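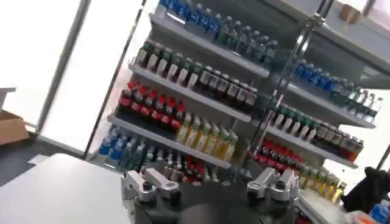
Home News Interviews Methods Archive Contact
Print | E-mail this article
Comments (10) Shares (30)

Picking bottles at Brutport: how the demonstrations get made

Elis Parri runs data collection for the shelf-picking work at Bastos, which has its collection room in Brutport. The task sounds small. An arm with a two-finger gripper takes a drink off a stocked retail shelf and sets it down on a table. The policy that drives it is trained entirely on examples recorded by human operators, and Parri's job is to decide which examples are worth having.

The current set, known internally as Purnine, holds 3,270 accepted demonstrations. Operators recorded 3,322. The gap between the two figures is what Parri wanted to talk about first.

"People expect us to throw out the failures," he said. "We keep a missed grasp if the operator backs off and recovers. What we reject is hesitation with no cause. If the arm hovers in front of a bottle while the operator is thinking, the model learns to hover."

Each demonstration is stored as wrist camera video, joint positions, gripper opening and a short text instruction. The camera sits close behind the fingers and moves with them, so the shelves often run diagonally through the picture. Parri does not correct for this. The model gets the view as recorded, with the fingertips in it, and he considers the fingertips useful.

"The gap between the fingers is the one thing that stays put in the image," he said. "Everything else moves. If you crop the gripper out you lose your reference."

Most of the difficulty is in the stock. Bottles stand in rows, several deep, and a row of water can be told from its neighbor only by the cap and label. Clear bottles are the worst case. The cola, with its red caps and dark contents, was learned early. Green caps took longer, as they appear on more than one product.

Đạt Khương writes the instructions and checks them against the video. He said the early wording was too loose. "We had 'take the green one' in there. On that shelf it means nothing. Now the operator names the product and the shelf level, and if there are two sections carrying the same product, the section as well."

Repeated sections were a deliberate choice. When the same arrangement appears on both sides of a pole, the arm has to follow the instruction - it cannot simply go to the nearest match. Khương said the first trained model ignored the section word completely. He added 30 paired demonstrations, each pair identical except for the side requested, and the behavior changed at the next training run.

Lighting is left alone. The blinds stay open during sessions, and the window washes out part of the image on bright mornings. Parri schedules recording across the day so that the glare is not tied to any one product.

Operators work in blocks of 10 demonstrations and then swap. Parri tried longer blocks in February and found that the paths became too uniform. "You get very clean data and very little of it is new," he said.

The next set will use the Trekdale layout, with narrower spacing between rows. Khương expects the gripper to touch neighboring bottles more often and has not settled how to label contact. A light brush may be acceptable. A bottle knocked out of line probably is not, but he wants to see the first Wednesday session before writing the rule.

Print | E-mail this article
Previous interview | Next interview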